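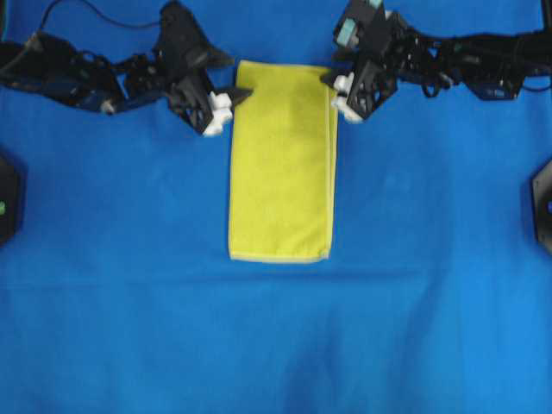

The tips decide everything, according to Xiomara Oyelaran, who would take a well-shaped finger over a stronger motor any day when the job is cloth. "Give me a point I can slide under a hem," she said, "and I'll put up with a slow arm."

That idea is getting a thorough workout at Hurnex, where a side-by-side test of gripper fingers for towel folding reached its 656th run on 2024-04-03. Two finger shapes are being compared on the same pair of black arms: a tapered one from Altier and a blunter one from Balent. The task sounds easy until you watch a machine try it — pick up a microfiber towel by the corners, fold it, set it down flat and start again.

Towels are wonderful test pieces. They slump, they stretch, and a corner that was easy to find a moment ago can end up tucked under a fold. The team scores each run on whether both corners were held at the first try, and it also compares the wide view from the head camera with the close view from the wrist.

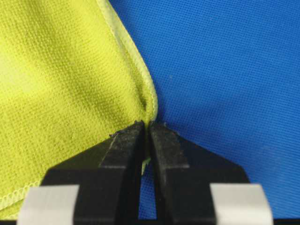 A towel corner pinched between the fingertips, seen from the wrist camera.

The wrist view has been the happy surprise of the project. Stitched hems show up clearly in it, and Tavion Montoya, who runs the controller side, has begun using the hem line to steer the last bit of the approach. The first 214 runs were done with the head camera alone, and he is keen to repeat them with both — same towels, same blue cloth, same speed.

Wear is part of the study too. Fingers pick up lint quickly, and the plan is to keep each set going for around 4,000 grasps before swapping it out, with no cleaning in between. Results for both shapes will be posted later in April, along with the finger drawings for anyone who wants to print a set and join in.

14 comments
Shared 37 times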